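Two arms, two grippers, one long table: testing what holds a toothpick jar

Feb 28, 2021 | By Griet Verschueren
Print | E-mail
Share (11)
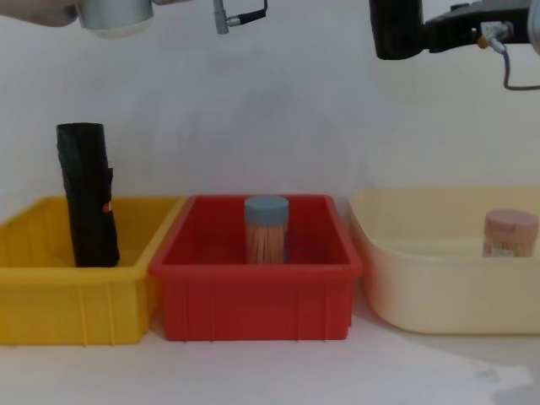

Laurențiu Enache has spent most of the winter moving small household goods from one plastic container to another. He runs the gripper tests at Drultska, a small firm that picks and sets up arm hardware for packing shops, and his current job is to decide which of two grippers should go on a two-arm station ordered by a customer called Hoekstra.

"People ask for the strongest gripper," he says. "Hoekstra ships light stuff. Jars, pouches, rolled bags, little boxes. Strength was never going to decide it."

The two candidates are the Irkari and the Ivavby. Both are electric and both have two fingers. Enache ran them on the same pair of arms with the same controller and the same finger pads, and swapped them left to right halfway through so that neither one had the better arm the whole time. The full run came to 2,839 picks. He threw out the first day because the pads on one side had been put on crooked.

He picked the test goods at a grocery store and a discount store. Toothpick jars were in from the start.

"A toothpick jar is a good test," he says. "It's light, it's smooth, it tips if you touch it off center, and the lid is a different size from the body on some of them. If you squeeze by the lid and it isn't screwed down all the way, you lift a lid."

That happened more often than he expected. In the first week the Irkari came up with only a lid 2 times in one morning. The fix was to have both grippers take the jar lower down, but that brought the fingers closer to the walls of the bin, and there the width of the gripper started to matter.

The Ivavby has the narrower body. According to Enache it can get down beside a jar standing close to the back of a bin without bumping the rim. The Irkari needs more room on both sides, so the arm has to come in at a tilt, and a tilted grip on a round jar tends to turn it.

"You can plan around that," he says. "You tell the arm to approach from the front. But then the customer's people put the jar near the front wall, and you have to plan around it again."

The soft goods went the other way. For rolled bags and folded fabric, the Irkari's fingers open wider and close at a more even speed, and it dropped fewer of them. The Ivavby would catch a fold, start the lift, and lose the bundle somewhere over the next container. Enache tried slowing the arm down, which helped a little, and raising the grip force, which made no difference he could measure.

He is careful about the force numbers. Each maker states its force in its own way, he says, so he stopped comparing the data sheets and built a test piece with a load cell in it. Both grippers read lower on his piece than on paper. He didn't want to give the values for this article before the makers had seen them.

The controller took up more of his time than the grippers did. The Ivavby reports its finger position back fast enough that the program can tell an empty grip from a full one before the arm moves away. With the Irkari there is a delay, and he had to write in a short wait after every close.

"It's a fraction of a second," he says. "Over a shift it adds up, and Hoekstra pays by the shift."

Cables were another matter. On a two-arm station the arms reach across each other's space, and a loop of loose cable will find something to hang on. He now routes everything along the upper arm and leaves only enough slack at the wrist for a full turn. He went through three kinds of clip before one stayed put.

Asked whether he used cameras to grade the picks, he says he did for roughly half of them, 1,385 in all, and wrote down the rest by hand. The two methods mostly agreed. Where they didn't, it was usually over whether a jar that landed and then fell over should count as a good placement. He counts it as a miss.

His report to Hoekstra will suggest one of each: the Ivavby on the arm that handles jars and boxes, and the Irkari on the arm that handles bags. That means two sets of spare parts and two sets of settings to keep up, and he expects some pushback.

"They wanted one answer," he says. "I'd want one too. I'll run it again in March with their own goods and see if the bags are as much trouble as mine were."

He also plans to try longer finger pads on the Ivavby. A first pair is already cut, from a softer rubber than the one used in the main run, and he says they still need to be glued.

Comments (2) | Print | E-mail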